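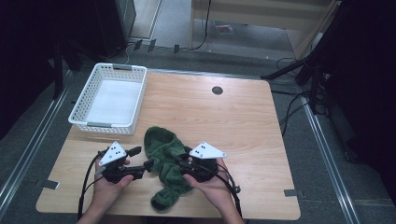

Right gripper touching the green cloth, left one pointing towards it, basket at the back left. Head camera view.

How to collect two-handed cloth demonstrations without hating the cloth

Posted 2020-09-12 by Birutė Navickas

Rigid objects are polite. You put a mug down, it stays a mug, and your policy can learn to pick it up from a fairly small pile of demonstrations. Cloth has no such manners. Every time you let go of it you get a new object, and the new object is usually worse.

This page covers how we record cloth-into-basket demonstrations with hand-held grippers, how we clean the recordings, and what we got when we trained on them. It assumes you already have tracked grippers and a head camera that share a clock. If they don't share a clock, go and fix that first. I will still be here, sulking about fabric.

What you need

Two hand-held grippers with marker plates on top. One head-mounted camera. A table, a basket, a cloth. Enough slack in both gripper cables to reach the far edge of the table with your elbows bent. We use our own recording tool, Koltow, but nothing below depends on it apart from the names of the menu items.

Pick a cloth that contrasts with the table. Dark green on pale wood works well. We began with a cream one, which was a fine way to lose a week, as the segmentation model took the view that it was furniture.

A white basket is fine so long as it isn't also your cloth colour. The lattice sides give the tracker nothing to complain about, and being able to see through them a little helps when you come to label whether the cloth went in.

Step 1. Calibrate, then calibrate again

Put both grippers in view of the camera with the marker plates facing up. Open and close each one fully, three times. Koltow will ask whether you are satisfied with the result. You are not. Turn each gripper through a quarter turn and back, and check that the drawn axes stay glued to the plate.

The usual failure is that the left and right plates get swapped. The recording looks perfect until playback, when the arms try to pass through one another like ghosts at a wedding. Wiggle the left one and read the label on the screen. It takes two seconds and I have skipped it more often than I would like Arūnas to know.

Step 2. Place the basket

Keep the basket in the same half of the table for a block of demonstrations, and move it within that half between takes. We do a block with it on the left, then a block on the right. If you randomise everything from the first take, the people recording get tired and start to place things "randomly" in the same four spots.

Check that the basket is empty before each take. This sounds too obvious to write down, and it is written down for a reason.

Step 3. Crumple the cloth

You need a fair spread of starting shapes, and humans are dreadful at making a mess on purpose. Left to ourselves we produce the same tasteful heap again and again. Three ways of starting have served us well:

Drop: hold the cloth by one point at chin height and let go.
Push: lay it flat, then shove it together from both sides.
Twist: wring it once and set it down.

Use each for a third of the takes. Write the method in the notes field, because later you will want to know which one your policy fails on. (Twist. It will be twist.)

Don't tidy the cloth afterwards. If a bit trails off towards you in a tail, leave it. Tails are where the interesting mistakes live.

Step 4. Approach from both sides

Rest your hands at the near edge, grippers open, and begin recording. Wait one second. Then bring both grippers in at table height, one to each side of the cloth, and close them on it.

The waiting matters more than it looks. Without it the first frames of every take are already moving, and the policy learns that life begins in the middle of a lunge.

Let one gripper touch first if that is what comes naturally. We spent some time insisting that both sides make contact together, and the demonstrations looked like synchronised swimming. The trained policy copied the rhythm beautifully and missed the cloth. Once we allowed one hand to arrive early and steady things for the other, grasping improved.

Keep the marker plates facing the camera. Your wrists will want to roll inwards as you close, which tips the plates away. Tilt your head down a touch and bring your elbows out. You will look like a chicken, and the tracking will be excellent.

Step 5. Lift, carry, release

Lift straight up until the lowest bit of cloth is clear of the basket rim, and only then move across. Cutting the corner saves half a second and drags the cloth over the edge, and sometimes brings the basket along for the ride.

Over the basket, open both grippers together. Wait another second with your hands still, back off, stop recording.

If you drop the cloth on the way, carry on. Pick it up from wherever it landed and finish the job. Mark the take as "recovered". These are the most useful takes you will record, and everyone's instinct is to delete them out of embarrassment.

Step 6. Clean the recordings

Koltow's clean-up pass does three things. It throws out any take where a marker plate vanishes for more than 30 frames in a row. It fills the shorter gaps by interpolation. It trims the ends down to your one-second waits.

Run it with the preview on. Interpolation across a fast movement can invent a path straight through the table, and it does so with great confidence. If the plate was lost while the gripper was changing direction, bin the take.

We recorded 2,000 takes and kept 1,420. That felt wasteful until we trained on the full lot for comparison and did worse.

What we got

Our method, which we call Ledesma, trains one policy on both grippers' motion together and adds a small extra output that guesses whether each gripper is holding anything. The extra output is never used to control the robot. Its only job is to make the network pay attention to contact during training, much like telling a child there will be a test.

The plain version of the policy had a habit of closing on air next to the cloth, then carrying the air carefully to the basket and letting it go. With the holding guess added, it mostly stopped doing this. It also began to retry after a missed grasp, something the plain version did only by luck. When we removed the "recovered" takes from the training set, the retries went away almost completely, so I would credit those takes at least as much as our clever output.

Where it still fails:

Twisted cloths, as promised. A tight twist offers nothing to pinch and the grippers slide off.
Cloths lying against the basket. We had too few of these in the data and it shows.
Any cloth near the colour of the table. See above, under lost week.

We trained for 4,000 steps between evaluations. Checking more often gave us more graphs and no more understanding.

Common problems

The tracked gripper jitters when held still. Usually glare on the plate. Move the lamp before you touch the filter settings.

A cable tugs as you reach across. Reroute it down the outside of your wrist and give it more slack. You will start avoiding the far side of the table without noticing, and the policy will inherit your laziness.

The gripper width reads as closed when it is holding cloth. Thin fabric barely changes the width at all. Don't use width to decide whether a grasp worked. Label it from the video.

Takes get shorter through the afternoon. That's you speeding up. Stop and have some tea.

Arūnas Vaher wrote the clean-up pass and is the person to write to if it eats your data. The two-cloth version of the task is next on the list, once we have agreed on what counts as picking up only one.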